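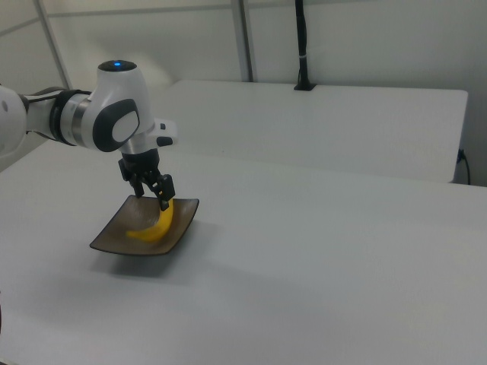
In Defense of the Monster You Caught First

My nephew came to stay with us last July, and by the second day he had looked over my team in Wodance and told me, with real kindness, that I ought to get rid of most of it. He was especially firm on the subject of Lalberg, my big slow marsh bird, which I have had since the opening meadow and which has been with me through every gym, cave and haunted lighthouse in the game. "It has a bad ability," he said. I told him it had a lovely face. We left it there until supper, but I have been carrying on my half of the argument in my head ever since, and I would like to get it down somewhere.

For anyone who hasn't played, Wodance is a creature collecting game of the old sort. You walk through tall grass, something jumps out, you fight it a little and then you try to catch it. Every creature has a type, four moves and one ability. Lalberg's ability is called Lantern Eye, and what it does is light up dark caves one square farther than usual and let the bird hit a target that is hiding. That's the whole of it. The ability everyone wants is Deep Temper, which doubles your damage whenever you are below half health, and which you can get on a Trolamness if you are willing to hatch eggs until your thumbs hurt.

Now, I understand why people want Deep Temper. I've been flattened by it plenty of times, usually by somebody a third my age. When you play against strangers you want to win, and there are whole guides written by patient, clever people who have worked out which creature with which ability and which held item will give you the best chance. I read those guides with pleasure, the way I read recipes for dishes I'm never going to cook. My quarrel is with the idea, which has crept out of the competitive side and into everything else, that the same list ought to decide who you walk around with.

Think about how the story part of the game is built. There isn't a fight in it that needs a perfect team. The hardest one, the rematch with Coutinho on the sea wall, took me 9 tries with Lalberg in front, and I enjoyed eight of them (the other was a dropped controller). I tried sleep powder. I tried hiding behind the stone crab and letting the poison do its work. I found out that Lantern Eye lets you strike Coutinho's eel on the turn it goes under the water, which I would never have noticed if I'd had something stronger to throw at it! My nephew beat the same fight in two turns with his Trolamness and couldn't tell me afterward what the eel was called.

I should be fair to him, because he's a good kid and he did make one point I can't get around. He said that if the designers didn't want people to use the strong creatures they shouldn't have made them so strong. That's true. Deep Temper on a Trolamness does 2,000 damage on a good hit, and there are bosses in the back half of the game with only 1,000 health. Somebody put those two numbers in the same game and let it go out the door. If you give people a hammer that size they are going to hit things with it, and I don't think it's right to scold them afterward for not taking the scenic route.

Still, I wish the game did a little more for the rest of the crowd. There are 200 creatures in the field guide, and the little paragraphs that go with them are some of the best writing in it. Lalberg's says that it stands in the reeds at dusk and counts the boats home, and that fishermen leave the last fish for it. I must have read that entry a dozen times. Then you turn to the forums and the same bird is a line in a chart with a low grade next to it, and a new player who sees the chart first may never get as far as the reeds.

Janaína Prado, who runs the message board where I spend too many of my evenings, started a thread a while back asking people to post the creature they had kept the longest and to leave the numbers out. I expected a handful of answers. It went on for pages and pages. There was a moth that somebody had carried through two save files because it was named after a grandmother, and a mud turtle whose owner had taught it four healing moves and nothing else, so that it couldn't win a fight against a cushion. People wrote long, fond, rambling posts, much like this one I suppose, and for once there was hardly any bickering. I don't say that settles anything. Folks who like charts were probably off in another thread having just as nice a time.

What I would ask for, if anybody who makes these games is reading, is fairly small. Give the weak abilities something to do outside of battle. Let Lantern Eye find a hidden door now and again. Let the turtle soak up a flooded path. The first game did this sort of thing all the time, and it meant you had reasons to shuffle your team around that had nothing to do with damage. The second game took most of it out to save us the bother, and I miss the bother.

My nephew is coming back this summer. He has already written to say that he's hatched me a spare Trolamness, with Deep Temper and everything, and that I can have it as a present. I'm going to say thank you and take it, because it's a generous thing to do and those eggs take forever. It can go in the fifth slot, behind the crab. Lalberg stays in front.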